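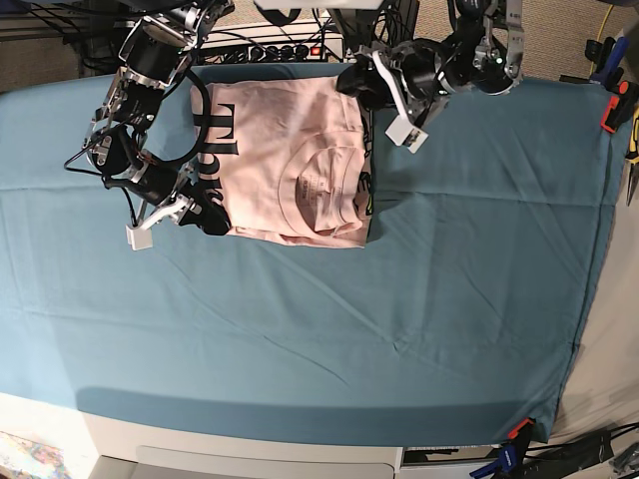
Slide 1. Pink shirt, folded, on the blue-green cloth

Goaltending talk, Dromstead coaches' night, 8 April 2026. Keep it to 25 min, questions after. Water. Clicker is the small one.

Open: thank Fotini Manolakis for the invite, thank the rink for the ice slot. Say who I am, quick. Goalie coach, Finstead juniors, fourth season. Played a bit, badly. Don't do the Dawber bus story, it runs long.

Main point up front, say it twice: most of our goals against come off second shots. Not screens, not breakaways. Rebounds. So the talk is rebounds, and what the skaters do in front, and only a little about gloves.

The numbers. We logged every shot Finstead faced this season, 1613 of them. Scoresheet, pencil, two parents who could be trusted. Goals against: 175. Of those, more than half came within four seconds of an earlier save. PAUSE here. Let them write it down. Somebody will ask about shot quality, say we didn't grade it, no time, would like to.

Then January. Bad month. Lost at Dawber 5-1, lost at home to Fomatance 4-3 after leading 3-0. Everybody blamed Thierry. Thierry Tanguy in net both nights, stopped plenty. Go through the Fomatance third period:

- first goal, low shot from the point, pad save, puck goes straight back to the slot. Our D both watching it.
- second, same thing from the other side. Literally the same.
- third, he freezes it, we lose the draw clean, shot, rebound, in.
- winner, wraparound, his stick was off the post. That one's on him and he says so. Fine.

So three out of four in that period start with the puck in the slot and no one on a stick. Ask the room: who would you have benched? wait for hands. Don't argue with Apostolos, he'll say bench the goalie, he always says it.

What we changed. Three weeks of practice, not a system, just habits.

Habit one, goalie. Steer low shots to the corner, stick blade angled, not flat. Kids drop flat because it feels safe. 200 low shots a week per goalie, split over two practices, coach calls the corner before the shot. Sounds like a lot, goes fast with two shooters. Start from the top of the circles, then walk in. Under 12s do half and shoot from closer, slower.

Habit two, D. Stick first, body second, eyes off the puck for one beat. That's the hard part. They all want to watch the save. Drill: coach shoots, second coach stands at the crease and taps the blade of anybody he finds uncovered. Genivaldo Nogueira ran this one for us, loud, kids loved it. He can demo on the ice after if there's time.

Habit three, center. Comes lower than he wants to. Argue about this with your own center, I did.
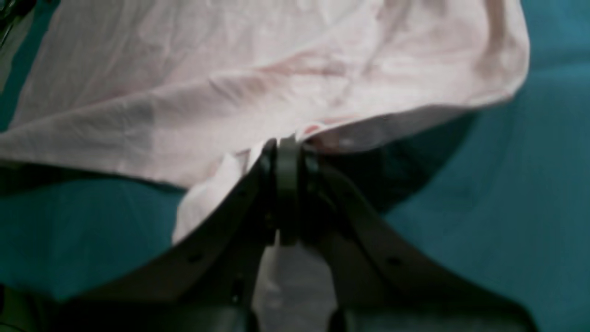 Slide 2. Pink fabric in the gripper, gathered to a point

OK the results part. Careful, small sample, say that before Prasetyo does. After January we played eleven more. Second-chance goals went down, first-shot goals stayed about where they were, which is what you'd expect if the goalie didn't change much and the D did. Won seven. Lost to Dawber again, 2-1 in overtime, and I'd take that game over the 5-1 any day.

Thierry's own view, he let me share it: he felt "less alone back there." Read it slow. It's a good line and I'll rush it.

Stuff that did NOT work, be quick:
- video after every game. Kids tuned out by the second clip. Now one clip, Tuesdays.
- smaller pads for practice. Bruises, angry emails.
- yelling "corner" from the bench in games. He can't hear it. Drop it.

If asked about equipment: fit before brand, always. Chest protector up at the collarbone, skates sharpened duller than a forwards. Don't get pulled into stick length.

If asked about two-goalie rotation: we alternate, except playoffs, where we go with whoever's hot. Not everyone agrees. Apostolos Makris does not agree.

If runing over: skip the center bit, skip equipment, go right to the drills handout. Copies on the back table, Prasetyo Sitompul has extras. Email is on the bottom of the page.

On-ice part starts quarter past. Helmets, gloves, no exceptions for coaches. Goalies get ten minutes to dress so cut questions at five past, even if Apostolos has his hand up.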